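Regional Parks Quarterly
Feature: Grounds and Pathways

The Ground Underfoot

Visitors to Ukton Park seldom ask about its paths. They ask about parking, the hours of the restrooms and whether the ball field is free on Saturday. Yet the path network accounts for the largest share of the maintenance calendar, and its condition decides how much of the park a person can comfortably reach.

Gravel, asphalt, stone and turf along the park's paths:
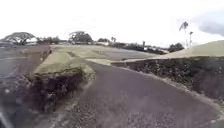
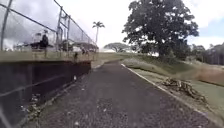
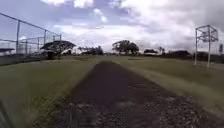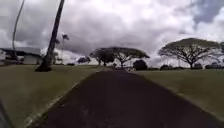
The network was laid out in stages under the Pilon plan, which gave the district a budget for 11 separate segments and left the choice of surface to the grounds office. Asphalt was assigned to the routes with the heaviest foot and stroller traffic. Gravel was kept for stretches where water needs somewhere to go after a storm. The older stone walls remained in place, and the plan set aside 4000 feet of edge work to be carried out over several seasons.

Edge work is the least visible part of the program and takes the most hours. Grass creeps inward over an unbordered path at a steady rate, and gravel travels outward into the turf, where mowers pick it up. Crews walk each segment in spring with a flat spade and a rake, cut the line again and return stray stone to the bed. Curbed segments need less cutting but must be swept, and leaf litter that settles against a wall is removed before it breaks down into soil and feeds the weeds.

Wall growth is handled with more restraint. Under the standard adopted by the Guzmán Landscape Office, which advises the district, dry growth is trimmed by hand and roots are left alone until a mason has looked at the joints. Pulling a mature root can bring a stone with it. The current inspection list runs to 114 entries, most of them minor.

Fencing follows its own schedule. Prolico, the contractor for metalwork, checks posts and top rails each June and tightens the mesh where it has begun to sag - a short job when it is done yearly and a costly one when it is not.

The district will next turn to the joints between surfaces, where asphalt gives way to gravel and a small lip tends to form. Wheelchair users and parents with strollers have raised the matter at public meetings, and the first 100 feet of regrading is planned for the coming season. Segments will be closed one at a time during the work, with detours posted at the park entrances.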